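Trindstead Library Friends
Minutes of the shop and sale meeting, January
Held in the meeting room, 6:30 p.m.

Present: Siamak Rostami (chair), Dolores Whitcomb, Ken Abara, Pat Lindgren (minutes)
Apologies: Joan Teller

1. Minutes of the last meeting
Approved with one correction. The Hiltden branch closes at 4 on sale days, so deliveries there have to arrive before then.

2. Money
The balance stands at $3,475 after the holiday sale. The bill from Lacroix for paper bags has been paid. Dolores asked whether we still need two sizes of bag. Agreed to use up the small ones and reorder only the large.

3. Opening hours of the shop
Ken reported that the late opening brought in few sales in the winter months. Siamak would like to keep it until spring and look at it again. Pat did not agree but was willing to wait. No change for now.

4. Donated stock
Four boxes of bags, scarves and costume jewelry came in from the Hiltden branch. Dolores has sorted three of them. The last one is mostly belts and has not been priced. Anything torn or missing a buckle goes to textile recycling. Pat will ask Hiltden to stop sending shoes, as we have no place to put them.

5. Display racks
The shop has room for one rack on the counter and one by the door. Ken had looked at the Stelum catalog and found the floor racks too wide for the doorway. Siamak pointed out that the white wire spinning rack takes up little space and has two levels of hooks, so small items can go on top and longer ones lower down.

Dolores was concerned that it would tip if people hang everything on one side. Agreed to spread the stock evenly and keep heavy bags off it altogether. Price tags are to be tied on with string, as the sticky ones leave marks on fabric. 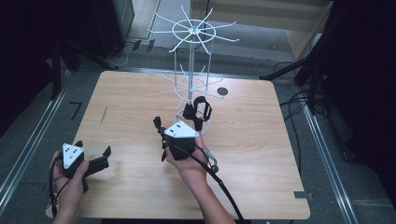
Dolores also asked that black items not all be hung together, as customers have trouble telling them apart. Ken suggested putting a colored scarf between them. Agreed to try this for a month.

The rack by the door will be for greeting cards only. Ken will check what the shop's old card rack needs before it goes back out.

6. Spring sale
Same layout as last year, with the children's books closer to the front. Setup begins at 8 a.m. Joan sent word that she can lend six folding chairs but needs them back the same evening.

7. Other business
The key to the stock closet is sticking again. Siamak will report it to the front desk.
Pat needs the price list for the belts before it can be typed up. Dolores to send.

Actions
Siamak: closet key
Dolores: price the belts, send list to Pat
Ken: card rack, string for tags
Pat: write to Hiltden about shoes

Meeting closed at 7:40 p.m.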